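Can a machine fold a pair of pants yet? 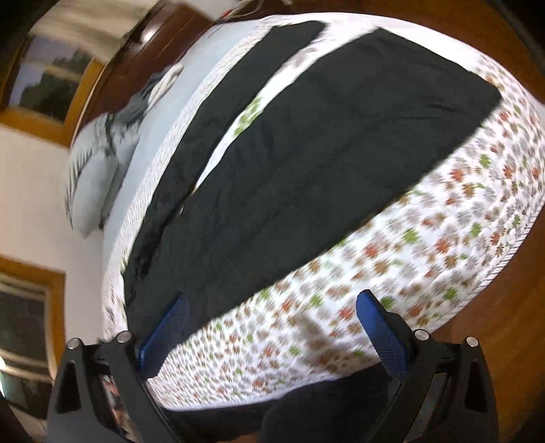 Iñaki Garrido

Every few months this forum gets a new thread saying household robots are almost ready, and the example is usually laundry. I want to talk about one item only, black pants on a bed. Forget the shirts and towels for now.

Pants laid out flat are the easy version of the job. The legs are apart, the cloth is mostly smooth, and a person would be done in a few seconds. Even so, look at what a machine has to work out. It's black cloth, and where one layer sits on another there's a darker fold that is hard to tell from shadow. The bed cover is quilted and has a print all over it. The grip has to take hold of the pants and leave the cover alone.

I work in a commercial laundry with 8 folding stations. We have had two vendors in since May of last year. Hendard showed us a unit that does flat sheets very well. Pants it would not touch unless one of us fed them in by the waistband, straight. At that point I have done most of the work.

So my question to the board: has anyone seen pants done start to finish, from the pile, without a person stepping in?

12 replies

feedroller
Short answer, no. I ran a Hilico line for towels and it was fine for towels. We tried work pants on a slow afternoon and the second leg twisted nearly every time. The machine had no way of knowing the leg was twisted, so it folded it that way and sent it down the belt.

mrs_dunmore
I don't think pants are the hard part. Finding them in a basket is the hard part. Once they're flat, a fold is a fold. You bring one leg over the other, then bring the bottom up to the waist.

Iñaki Garrido
You say that, but the first step is where I see trouble. To bring one leg over you have to pick up an edge of it, one leg and all of that leg, front and back layers together. On a table you can slide under the cloth. On a bed the surface gives and you push the whole thing into the quilting.

mrs_dunmore
Then use a table.

Iñaki Garrido
People at home fold on the bed. If the product only works on a special table then it's a laundry machine and we already have those.

torque_wren
I'll take the other side. I service pick-and-place equipment and the change in the last couple of years is real. The old approach was to program every motion. Now they record people doing the job many times over and train on that. I watched a trial at a Hellström site, shop rags and coveralls, and it got through 100 coveralls in a shift. Not pretty folds, but stackable.

feedroller
How many hands on it?

torque_wren
One operator, who fixed the bad ones. I did not keep a tally of how many that was.

feedroller
That's the number I would want. We were quoted 1120 pieces a day on towels and got it, but only with someone standing there. If I pay for the machine and the person, I've added a cost.

torque_wren
Fair. But the same person was watching 2 machines.

k_pallin
Home user here. I don't need speed. If it takes ten minutes a pair while I'm at work I don't care. What I care about is that it doesn't pull threads on the quilt or drag the sheets off. My bed is never clear either. There's usually a blanket or something bunched up on the side, and I'm not going to tidy the room for a robot.

mrs_dunmore
Agree with k_pallin on speed. Everybody from the trade side keeps quoting pieces per day, and for one household it doesn't matter.

Iñaki Garrido
Speed I can give you. Reliability is the same question at home or at work though. If it gets black pants right at noon with bright light on the bed, will it get them right at 9 p.m. with a lamp? Dark cloth loses its edges in poor light. I have trouble with navy and black myself on the late shift.

torque_wren
Depends on the lighting they trained with. Eturska puts its own light on the arm, from what their sales guy told me. Haven't seen one run.

k_pallin
Does it do socks?

torque_wren
Didn't ask.

feedroller
My guess for pants from the pile, no help, any surface, is still a good while off. Pants already flat on a plain table, I'd believe it now. Iñaki, if you get the Hellström people in, post what the operator had to fix.

Iñaki Garrido
Will do. I've asked them to bring it for a full shift and to let us pick the garments. Waiting to hear back.

3 shares

Contact | Forum rules | Back to top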